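# Keeping the Heat Down Where People Work

*November 2024*

The old Hemus building in Bralness was put up to store grain sacks, and grain does not mind a cold room. The people who rent space there now do. On a January morning the air near the floor can be cold enough to numb fingers, while a thermometer on a long pole, held up near the roof, shows a room most people would call comfortable.

Warm air is lighter than cool air, so it climbs. In a house with low ceilings the difference between floor and ceiling is small. In a tall metal building it can be large, and the tenants pay for heat that collects far above their heads. Much of it then passes out through the roof.

Hemus leases the building to small firms. Šťastný repairs looms and sewing machines at the north end. Tronaneck cuts and packs seed trays along the east wall. Both had the same complaint, and both had tried to fix it by turning up the heaters. The bills rose and the floor stayed cold.

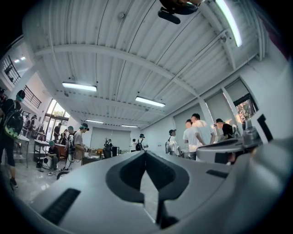 Does a tall building need a bigger heater?

Usually the first job is to move the warm air that is already there and to close the gaps that let cold air in. Heater size should be worked out after that, when the real need is known.

The usual tool for moving the air is a large, slow ceiling fan. It pushes warm air down gently enough that people at a bench do not feel a draft. Speed matters a good deal. A fast fan in winter makes people feel colder, even when the thermometer says the room has warmed up, and it soon gets switched off. Šťastný ran its first fan on the summer setting for 2 weeks before anyone checked the switch.

Gaps are duller work. At Bralness the worst ones were at the loading doors, where the rubber seals had gone hard and pulled away from the track. Replacing them took 64 feet of new seal. The wall vents came next. Several had been stuck open for years, and the dampers had to be taken out, cleaned and oiled. 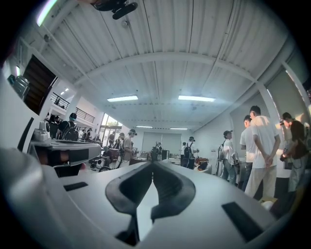

Insulation is the larger expense, and owners tend to put it off. A bare metal roof loses heat quickly, and it also sweats. When damp indoor air meets cold steel, water forms and drips onto whatever is underneath. Tronaneck once lost a stack of 200 cardboard sleeves that way in one night. Insulation with a proper vapor barrier deals with both problems, but a torn barrier can trap water against the steel, where it may go unseen until rust comes through.

Hemus got a price for the whole roof and decided to wait. It paid for the seals, vents and fans instead, at a cost of around $2,560, and split the bill with the tenants over the length of their leases.

The tenants also changed some habits. Heaters now come on earlier and run lower. The loading doors are opened for a truck and closed as soon as it is in place. Šťastný moved its sewing benches away from the outside wall and put rubber mats under them, since standing on bare concrete chills the feet whatever the air is doing.

The roof quote is still in the office drawer. Hemus plans to ask for a new one after the winter, along with a price for insulating only the north end.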